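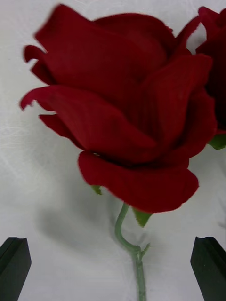

Sundon Robotics Workshop - Flower Handling Team - Tools We've Used

The Dillholm wrist camera and finger kit, after almost 2,000 recorded grasps

I have been promising to write this up since November, and every time I sat down to do it somebody wanted another batch of recordings, so my apologies to the three people who emailed asking whether they should buy one. The short answer is yes, probably, if your objects are thin and awkward like ours. The long answer is what you're getting, because I have grown very fond of this little kit and I have a lot to say about it!

A bit about what we do with it, so you can judge whether your work is anything like ours. Our team is teaching an arm to pick up single cut-flower stems from a pale sheet and set them down in a tray, heads all facing the same way. We gather the examples by hand, with a person steering the arm through each pick while the wrist camera and the joint positions are saved together. Roses are our main flower. They are lovely to look at all day and quite mean to grasp, what with the heavy head on the skinny stem and the little spurs that stick out just where you'd like to close the fingers.

What comes in the box is a small camera on a bracket, a pair of black fingers with sloped tips, one cable that is a touch too short, and a booklet. Mounting took me most of a morning, though I am slow and I stopped for coffee (twice). Bayu Rahman did the second one in far less time and was nice enough not to mention it.

The thing I love best is where the camera sits. With our old Quezada mount we saw a great deal of table and very little of what the fingers were up to, and you had to guess at the last inch of every approach. The Dillholm keeps both fingertips in the bottom corners of the view, left and right, so when they're open you can see the stem running down between them, with the bloom big and red above. You can check your line before you close. New people pick this up in minutes. Honeylyn Barredo had never steered an arm before she joined us, and by the end of her first afternoon her recordings were smoother than mine.

It matters for the learning side too. The model only gets to know what the camera saw, so if the person steering was working from the room view and the wrist camera was looking at something else, you end up with a recording full of decisions that make no sense from the inside. We now ask everybody to steer from the wrist view for the last part of the approach. I wish we had done it from the beginning, as we had to set aside 135 of our early recordings where the stem was hidden at the moment of closing.

Color and light are handled nicely. Deep red petals are hard on small cameras, and I was ready for a red blob, but in decent light you get the folds and the dark gaps between petals, and even faint veining. The black fingers stand out very well against our light sheet. Shadows do need some thought. A bloom throws a soft gray patch over the sheet beside the stem, and our first model was a bit too interested in that patch. We moved the lamp between batches so the shadow fell in different places, and the next round of training went better. I wouldn't blame the camera for any of this, but you'll run into it if you work on a pale surface.

Now for the grumbles, of which I have a few.

The view is close. Very close! A full rose head takes up most of the upper part of the picture, and a neighboring flower may show up only as a strip of petals down one side. For a single stem that's fine. For our crowded trays, which we call the Brornlow set after the street our first workshop was on, we found we needed a second camera overhead so the person steering knew what else was nearby. If your work is mostly clutter, budget for that.

Edges of petals can come out slightly soft. It has never spoiled a recording for us, but if you plan to label fine detail afterward, try a few samples before you commit to a whole season of gathering.

The finger tips are good on stems and too firm for anything softer. We put a thin strip of foam on the inner faces for tulips and took it off again for roses. The little screws that hold the fingers on do work loose, and I check them every morning now. And about that cable - buy a longer one the same day you order, you'll thank me.

The recording software is plain and does its job. You press a pedal to start, press it again to stop, and then mark the take keep or toss. I would dearly like an undo button for the toss key. Our best day so far was 93 keepers, with two of us trading off at the controls and plenty of stretching in between, and we had no dropped files that day.

We've had six months of steady use out of the first kit, and the bracket hasn't shifted as far as I can measure. The second lives on our spare arm. Spare finger tips are sold in pairs and took a while to reach us, so order a set before you need it.

Four and a half stars from me, with the half lost to the cable. Bayu says four, on account of the screws. If you're in the building and want to try steering before you spend your own money, come by in the late afternoon, when the arm is usually free, and bring a stem or two of whatever you're hoping to pick up.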